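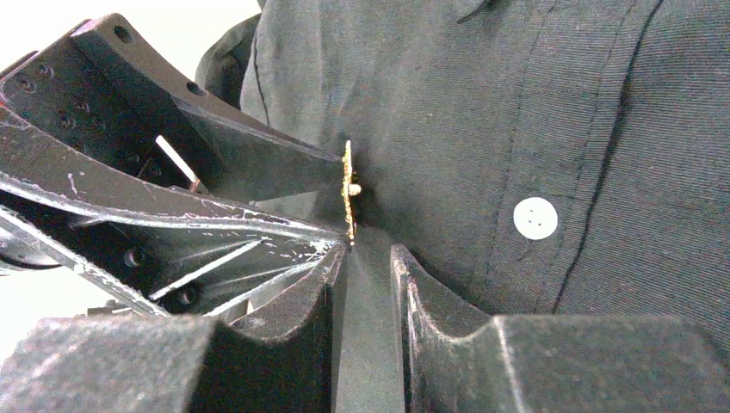

*Gripper with a small gold-colored part at the fingertips, Karnham student workshop*

**Progress report to the Jaltis Fund, second period**
Prepared by Piyumi Kumarasinghe, 2020-03-15

Dear Mr. Carrillo,

I send you the report of our robotics club for the second period of the grant. The club has now 42 registered students, and 40 of them came to the last full meeting.

**Work done**

The gripper group, led by Citlali Cuautle, continues with the handling of small parts. Large blocks were already solved in the first period. Narrow and irregular parts are more difficult, and the students spent most of their hours on the closing position of the two fingers. In the last series they made 41 attempts with the same program and wrote every result in the log book, also the bad ones. The log book can be sent to you if you wish.

The fingers show wear. The black coating has scratches and is gone in places along the edges. We don't plan to paint them again before the competition in Kakstead.

Xóchitl Quintero has taken over the programming lessons for the new members. She asked for a second evening in the week, and the school agreed.

**Budget**

From the equipment line we still have around 1000 dollars. We would like to use part of it for spare foam for the gripper pads and for one more set of fingers. Jacinto Mendoza is comparing the prices and I will send them separately.

**Delays**

The visit to the Jankauskaitė workshop was moved to August. The students who prepared the presentation will keep it for then.

**What we need from you**

Please confirm if the spare fingers can be paid from the equipment line, or if I must fill in a new form.

With kind regards,
Piyumi Kumarasinghe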